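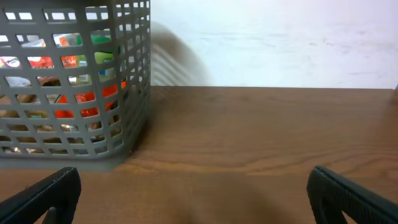
Nataša Bošković

Feb 2, 2011

Snow again, and I don't care one bit, because the seed potatoes are ordered! And the onions, and the leeks, and more kinds of squash than any household could eat. I sat down after breakfast with coffee and the Homico catalog meaning to pick out beans and came up for air at lunchtime with ink on my sleeve.

The beans first. I'm going back to the climbing ones on the south fence. Last year's bush beans were fine, perfectly nice, but I missed walking under the poles in August and finding the ones I'd overlooked, gone fat and purple. So climbers it is, 16 poles in a double row, and I'm putting the nasturtiums at their feet again. The purple kind are called Golob in the catalog and they cost more than the others and I bought two packets anyway.

Tomatoes are harder. I have been faithful to the same yellow one since we moved to Hivthorpe and it has never let me down, but there's a striped one this year that takes 99 days, and I keep doing the arithmetic. If I start them in the kitchen in April they might just ripen before the cold gets them. Might! Justinas Petrauskas up the hill says his did, two years ago, and that they tasted like plums. He also says he got a melon to the size of a baseball, so I take all of it with a little salt, but I want it to be true about the tomatoes.

Went up to see him this afternoon, in fact. The road was plowed only as far as the church and I walked the rest in my good boots, which are now my other boots. His cellar is a marvel. The carrots are in damp sand and came out as crisp as the day they went in, and the whole place smells of apples and dirt - I could have stood there an hour. He gave me garlic to plant, though I told him it was the wrong time of year, and he said stick it in as soon as the ground gives and see what comes up. So I will. Small cloves, very pink skins.

We argued about digging. He still turns over his whole plot every spring and I haven't put a fork deeper than my hand in four years. My worms are better. His onions are better. We left it there and had soup.

Things I want to remember before the thaw:

Move the rhubarb. It has hated that corner from the start, it sits in water until May and then sulks.

The gate hinge.

Ask at Plondent whether they're getting the same compost in. The last load had bits of glass in it and I was picking them out until fall.

Don't plant the zucchini next to the path. I wrote this last year too and then planted the zucchini next to the path.

Tonight I went through the old seed tins on the bedroom floor. Some of the lettuce is from before the move and can't possibly be alive, but I've put a pinch of each on wet paper towels on top of the refrigerator to find out. The parsnip I threw away, parsnip never keeps. And I found the sweet peas from Mother's porch, folded in a church bulletin in her handwriting, "pink, tall, good." I had been sure they were lost. I'll nick them and soak them overnight and give them the best spot I have, against the warm wall.

Still almost 108 dollars over what I said I'd spend. I can skip the new hose.

It's past eleven and the plow just went by. Wind from the east. Must check the paper towels in the morning, although it's much too soon for anything.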